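I bought the Misia poetry journal in December, after my third plain spiral notebook fell apart in my bag. I write mostly at the kitchen table before work, bad first drafts and the odd decent line, so I wanted something that could stay open on its own and take a lot of crossing out.

First thing – it really does lie flat! I know every notebook claims that, but I got this one open to page 2 on the first morning and it stayed there while I drank my coffee. The paper is thick and a little creamy, and my fountain pen hasn't bled through once. Every left-hand page is blank and every right-hand page is ruled, so I scribble on one side and copy the keepers onto the other. I didn't think I'd care about that and now I'm spoiled. 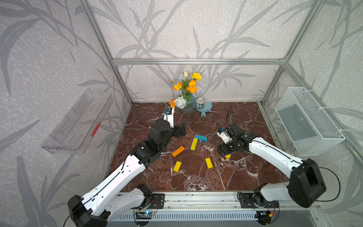
Marble tabletop, leafy gray wallpaper.

There are 14 writing prompts scattered through the book, and they're a mixed bag. "Write to a street you no longer live on" gave me a whole poem, which I later read at the open mic at Dellside (shaky hands and all). A few of the others felt like homework, so I glued scraps of paper over them and moved on.

My gripes? The ribbon frayed within weeks, and the index at the back only has room for short titles. If you name your poems the way I do, you'll be writing sideways up the margin. It's also heavy. I carried a Nemico pocket notebook for years and barely noticed it, but this one I notice by the time I reach the bus stop.

I'm on page 273 now and the spine is still tight, so I've already ordered another one, in green this time. If you mostly write on the go, get the Nemico. For a desk or a kitchen table I'd pick the Misia again, frayed ribbon included.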